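Systems Administration II
Unit 6 handout: Reading service logs for authentication faults
Ernbridge, School of Computing. Notes by Branwen Probert, revised by Digby Wihongi.

6.1 Before you start

The exercises use the Hirndale file server and a workstation joined to the same domain. Log in with the account on your bench card. It has read access to the service logs and may restart the ticket service, but it cannot change policy.

Check the clock on both machines first. A Kerberos client and server that disagree by more than the permitted skew will refuse to talk, and the message returned to the user often says only that the password is wrong. Write down the offset in your lab book even when it is zero. 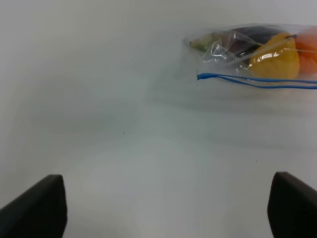
6.2 Log levels

The Jurnari logging service on the lab image has four levels: error, warning, info and trace. The default is warning. At this level a failed logon produces one line, giving the account, the time and a result code. Trace adds every request and reply, and a single logon can write 64 lines.

Trace is set per component. Turn it on for the ticket component only. With all components at trace the log reaches its limit of 800 MB during a normal lab session, after which the oldest entries are overwritten and the fault you were looking for may have gone with them.

Put the level back to warning when you finish. The setting survives a restart.

6.3 Capturing a fault

Stop the client service, move the old log to your own folder, and start the service again so that the new log begins empty. Clear the ticket cache. Reproduce the fault once, then stop the service before you open the file. Repeated attempts make the log harder to read and can lock the account.

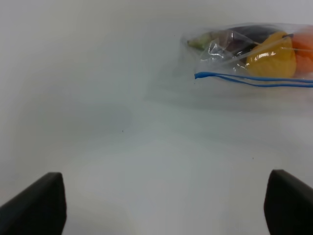

Fig. 6.1 Bench surface, gripper open.

Sort by request ID, then by time. Entries from different threads are mixed in the file, and reading straight down the page will pair requests with the wrong replies. The sample log for Exercise 2 has 2,150 lines and contains one fault.

6.4 Result codes

Look at the last code in the chain, then work back to the first one that differs from a good logon. A pre-authentication required reply near the start is normal. It tells the client to send the request again with proof of the password. An unknown service name usually points to a missing or duplicated entry in the directory.
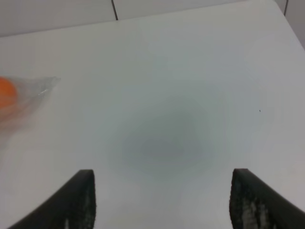

Fig. 6.2 Gripper fingers over the white table.

Duplicated entries are common after a server has been rebuilt under a new name. The Kennedy case in the reader is of this type: two computer accounts held the same service name, and the server could not decrypt the tickets it was sent. Search the directory for the name before deleting anything.

6.5 What to hand in

Submit the trimmed log, the matching log from a good logon, and a page of notes giving the first line at which the two differ. Remove account names other than your own.

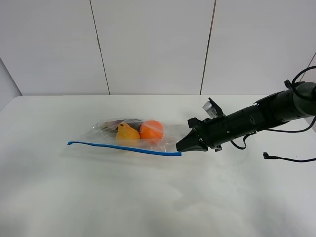
Trimmed means cut down to the request IDs that matter, with the original timestamps left in place. Do not renumber lines. If a reply is missing from the log, say so in the notes and give the ID of the request that went unanswered.

Work is due by noon on Friday. Exercise 3 uses the same files, so keep a copy.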